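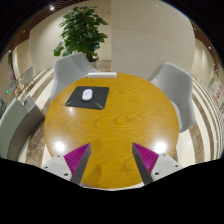 4. Setting up the table and chairs

Read this section after the base has been bolted together (section 3). You will need a second person for steps 2 and 3. Keep the packing blankets until you have finished, as they protect the top while it is on the floor.

4.1 Placing the table

1. Choose the position before you fit the top. Leave enough room behind each chair for someone to push back and stand up. A round table needs the same clearance on every side, so measure from the rim and not from the base.

2. Lay a packing blanket on the floor and place the top on it, polished side down. Lift the base onto the underside with your helper and line up the mounting plate with the threaded inserts.

3. Start all the bolts by hand, then tighten them a little at a time, working across the plate from one side to the other. Turn the table upright by lifting it. Do not roll it on its rim.

4. Press down on the rim at several points. If the table rocks, screw the levelling feet in or out until it stands firm. Each foot has 20 mm of travel.

Caution: Do not drag the table once it is upright. The levelling feet can bend, and they will mark a wooden floor.

Note: The grain runs in one direction across the top. Many people like to turn it so that the grain runs away from the main seat. This makes no difference to strength, but it is easier to decide now than when the table is loaded.

4.2 Chairs

1. Fit the glides to the chair legs before use. Hard glides are for carpet and felt glides are for wood, tile or vinyl.

2. Tuck the chairs in and check that the armrests clear the underside of the top. If an armrest touches the rim, raise the table on its feet by a few turns and level it again.

3. Vacuum the upholstered shell with a soft brush. Marks on light fabric should be blotted with a damp white cloth. Rubbing will spread them.

Caution: Do not lift a chair by its armrests. Hold it under the seat.

4.3 Using the table for computer work

The top is varnished and has a high gloss. It can be used as a desk with the following points in mind.

1. Always use a mouse pad. Many optical mice track badly on a shiny surface, and grit under the mouse will dull the finish in a small patch that cannot be polished out at home.

2. Put the pad where your forearm can rest on the table. On a round top the rim curves away from you, so a pad placed too far to one side leaves the elbow without support. Either hand can be used; move the pad to suit.

3. Check the underside of the pad. Some rubber backings react with varnish and leave a dark outline. If you are not sure, lift the pad every few days during the first 3 weeks and look for a change in colour.

4. Stand a laptop or other warm equipment on a board or mat. Keep cables away from the rim where a chair back could catch them.

Note: Ceiling lights show as bright spots on the polished top. If these trouble you when you are reading or working, move your seat a little way round the table, or dim the overhead lights and use a shaded lamp. Matt table mats also help. Anti-glare film must not be stuck to the varnish.

4.4 Care of the top

Daily: Wipe with a soft dry cloth, following the grain.

Weekly: Wipe with a cloth wrung out in warm water with a drop of washing-up liquid. Dry at once with a clean cloth.

Spills: Wipe up straight away, including under mouse pads and mats, where liquid can sit unseen.

Scratches: Fine scratches can be hidden with Nindeck Clear Polish. Put a small amount on the cloth, never directly on the table, and buff until the smear has gone. Deeper scratches need to be rubbed down with 400 grit paper and revarnished. This should be done by a finisher, as patch repairs show on a gloss surface.

Caution: Do not use spray polish containing silicone, scouring cream, or any cleaner containing bleach or ammonia. Damage caused by these is not covered by the Redska guarantee.

4.5 After the first month

Tighten the base bolts again and check the levelling feet. Repeat this every May, or whenever the table has been moved to another room. For spare glides and feet, write to Bernadette Besson, Redska Spare Parts, quoting the number on the label under the top.

Guide revised Feb 11, 2022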